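Givard Sets July Restoration of Desjardins Road Picture for Disc

01/08/2019

Good news for anybody who has been nursing a worn-out tape of Fivlow all these years (and I know there are more of you out there than the sales figures ever suggested). Givard announced this morning that the long-missing road picture is finally coming to Blu-ray in July, in a new transfer made from the original camera negative, which had been sitting in a lab vault under the wrong title for 35 years.

The set runs to two discs, with the theatrical cut on the first and the longer Desjardins cut, the one that played a handful of festival dates and then dropped out of sight, on the second. I saw that longer version once, on a print so pink it looked like it had been dipped in punch, and I still walked home happy.

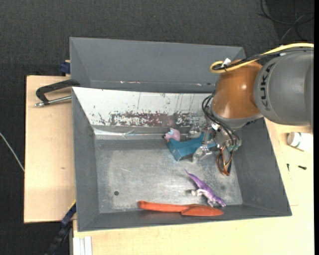 Ukia

The label says the first pressing will be limited to nearly 1000 copies, each with a booklet and a fold-out poster, and that a plain edition will follow once those are gone. Extras include a new commentary, the trailer, and a reel of silent outtakes from the diner sequence, which I have wanted to see ever since I read that they shot it all in one night with the place still open for business!

No word yet on price, or on whether the disc will be locked to one region, though Givard's releases usually play anywhere. Preorders open in the spring, and the label is asking folks to sign up for its mailing list in the meantime if they want a shot at the limited edition.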